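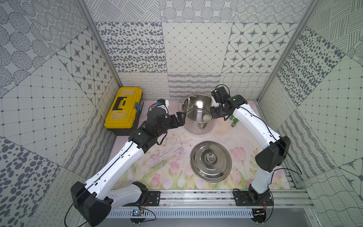
Stockpot cell, tulip mat fitted, left gripper at the pot rim.

Wednesday, Skidbridge bench

Comparing the Hatard fingertips (soft pad) with the plain Dumitrescu ones on rim grasps. Both arms carry the same tips for a given set. Grurwood want a recommendation for polished cookware before they order the next batch.

Controller settings unchanged from October: position mode, 30 Hz command rate, grip current limit 2000 in driver units. Homed both arms before each set. Wrist camera exposure locked – on auto it hunts as soon as the steel comes into view.

Set A, plain tips. Rim roll is thicker than the jaw flat, so contact is a line at best. 13 slips, nearly all on the right arm when it came in at a shallow angle. Steeper wrist pitch helps, but then the elbow runs close to its soft limit.

Set B, soft pads. Fewer slips, not counted properly as the log stopped when the disk filled. Redo. Pads pick up lint from the mat and need wiping between sets.

Lid: both tips hold the knob without trouble when it lies flat. Approach from straight above, close slowly. Do not try the lid edge again, the fingers cannot get under it.

Side handle is on the left of the pot in this layout, so only the left arm has a sensible approach to it. Rotate the pot for the next session and repeat with the right.

Depth from the fixed camera is poor inside the pot. Reflections give false points below floor level. Masking by height removes most of them. The patterned walls give plenty of features for calibration, no complaint there.

Total 107 grasps logged before the disk filled. Raw files are on the bench machine, not yet copied over.

To do: clear disk, repeat B, check right wrist cable slack at full pitch.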